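Skurkitz Bench Sorting

README for the second release

Welcome, and thank you for reading this before opening the files! We made this set for the repair returns room at Sinico, where people spend a good part of each shift untangling cords and putting chargers with chargers. The plan is to hand some of that sorting to a pair of arms, and we wanted the people who know the work to be the ones showing how it goes.

What is in it

214 recordings of tabletop work with cords, plugs and small boxed items, all done by hand with held grippers. Each has a short text note in the writer's own words.

What changes for the crew

Mwanahawa Langat and Obadia Temba went through this with both shifts in June, and it was a long talk (a good one, too). Sorting hours go down and testing hours go up. Two people have already moved over to testing. Rizwan Swati asked that anyone recording be taken off the quota for that shift, and that is now the rule. Names are left out of the notes, and speed is never scored per person. 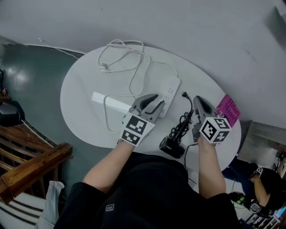 Cord sorting with two hand-held grippers, power strip under the left gripper, pink item on the right.

Known gaps

Knotted cords are thin on the ground in this release. Three notes are still missing, and Panagiotis Vidmar is chasing them.

Questions

Write to Faraji Lukumay on the Skakgate list, mornings are best.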